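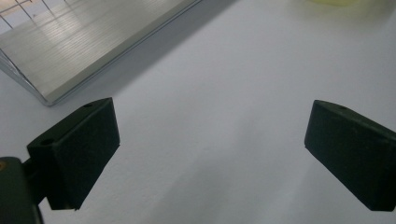

A pale gray-white tabletop.

Food storage containers are boxes, jars and tubs with a lid, used to keep food in a kitchen or to carry it. Most sold for home use are plastic, glass, steel or ceramic. Plastic ones are light and do not shatter, but many soften well before 100 °C and may take on stains and smells from tomato sauce or curry. Glass is heavier and stains less.
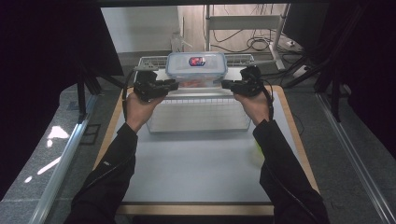 Melati Rondonuwu argues that the lid matters more than the box, and that a household replaces containers mostly when lids warp or go missing. Dindo Macaraeg's survey of shared kitchens in Toston found 17 boxes with no matching lid in a single cupboard. 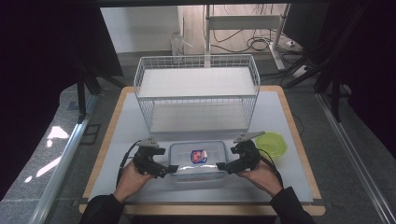
Home and Kitchen Desk

Lids are of 3 main kinds: press-on, snap-lock and screw-top. Press-on lids hold by friction and may leak if tipped. Snap-lock lids usually close over a soft seal, which can often be taken out for washing. Screw tops are common on jars. Sets made to nest inside one another save shelf space when empty.

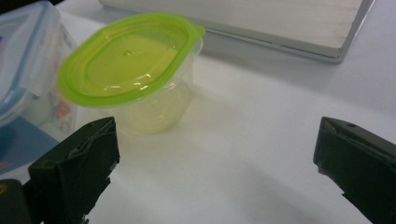 Clear container with a lime-green lid.

Last updated: 2026-08-16
Contact the editors | © Vorora Reference | Back to top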